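Small home, many things — a thread about finding things again after you put them away.

01/05/2021

I moved to Ledesma in October, to an apartment of 23 square meters. Before this I had a house with a cellar. In the cellar I could lose a ladder and not feel ashamed. In 23 square meters I lost my scissors for seven days, and this is what started me thinking.

First, what I believed before: small home means fewer places to look, so it must be easier to find things. It is wrong. In a small home everything stands in front of something else. To find the tape you move the iron, and then the iron has no place, and in the evening you search for the iron.

I made a list of the things I searched for during one month. I wrote it on the back of an envelope and kept it on the fridge. Scissors, tape, phone charger, the small screwdriver, scissors again, stamps, scissors. There were things I own and almost never use, and I never searched for them. They had excellent places! The best drawer in the kitchen was full of cake molds.

So the first change was very simple. Cake molds went on top of the wardrobe. Scissors, tape and charger got the good drawer. It took me 60 minutes with a coffee in the middle, and I think it helped more than all the boxes I bought after.

About boxes. I bought too many. Skivix, the hardware store near the tram stop in Fikidside, had a sale of clear plastic boxes with lids and I came home with a tower of them. A lid is a problem for a lazy person. If I need to open a lid to put a thing back, I put the thing on top of the lid. After a week every box had a small hill on it.

Rule I use now: if I touch it every day, it has no lid. If I touch it once a month, it can have a lid. If I touch it once a year, it can have a lid, and tape, and another box on top.

Next subject is drawers. My drawers are from an old Saltetti dresser that came with the apartment. It is heavy and a little ugly and I like it very much. The drawers are deep, and a deep drawer without divisions is the same as a bag. You put your hand inside and hope.

For divisions you do not need to buy anything. I used the bottoms of tea packages, a soap box, and the tray from a box of chocolates for batteries. The important thing is that the pieces stand tight together. If they can slide, one morning you open the drawer too fast and all the walls go to the back.

I want to say something about shapes, as it was the most useful idea for me. When a place has a shape, you see two things: what belongs there, and when it is missing. A hook says "something hangs here." A shelf says nothing, a shelf accepts everybody. I had three shelves and zero hooks, and this explains my hallway.
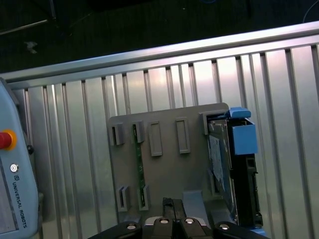 Gray plate with raised slot holders, in an upper and a lower row.

I find that an empty slot is a kind of reminder. You pass by, you see the hole, you think "where is it?" and usually it is in your pocket. An empty part of a shelf does not ask you any question. It only waits for your mail.

But be careful, because I went too far with this. I cut a piece of foam for my tools, with one hole for each tool, and I was very proud. Then I bought a new pair of pliers and they had no hole. For a month they lived on top of the foam. So now I always leave one place free. When the free place gets filled, I either make another one or say goodbye to something.

Some people asked me in the last thread about labels. My opinion: labels are for the other people in your home and for yourself in two years. For everyday things you do not need them. For the tax papers, the guarantee for the boiler, the spare fuses — yes, please write it, and write it on the side, so you can read it when the box is in the shelf. I wrote mine on the top first. Then I put a box on the top.

Write also what is NOT inside, if you always look in the wrong box. On one of mine it says "no light bulbs here, go to hallway." My sister laughed at it. She also used it when she stayed with me.

Paper is the hard part and I have no perfect answer. I have one tray for paper that needs something from me, and one folder for paper that only needs to exist. The tray is small on purpose. When it overflows, I sit down and do it, with bad mood and radio.

What did not work: drawing a plan of the whole apartment on squared paper. It was a pleasant evening but I changed nothing. What also did not work: "ten minutes every night." I kept it for a short time and then I was tired, and then I felt guilty about the ten minutes and also about the mess.

What works better for me is to connect it to something I already do. While the kettle is getting hot I put back what is on the counter. When the water boils, I stop, even in the middle. Tea has priority.

One question I still have, maybe you can help. Where do you keep things that are leaving the house? The book to return, the jar for the neighbor, the jacket to repair. Now they hang in a bag on the door handle and the door does not close well. I tried a chair near the door, but then it was a chair full of things, and I had no place to put on my shoes.

Also cables. I know everybody says roll them and put each in a paper roll from the bathroom. I did it, it looks nice, and I still do not know which cable is for what. If you have a method that needs less character than mine, write it under this post.

Small update for those who followed the sofa story: it did not go through the door. Skivix lent me a tool to take off the legs, it still did not go, and the sofa now lives in Fikidside with a family who have a wider stair. I bought two folding chairs. They hang on hooks.

Next time I will write about the balcony, which is 60 centimeters deep and full of flower pots without flowers.

Contact | © 2021 Notes from a small apartment, Ledesma | Back to top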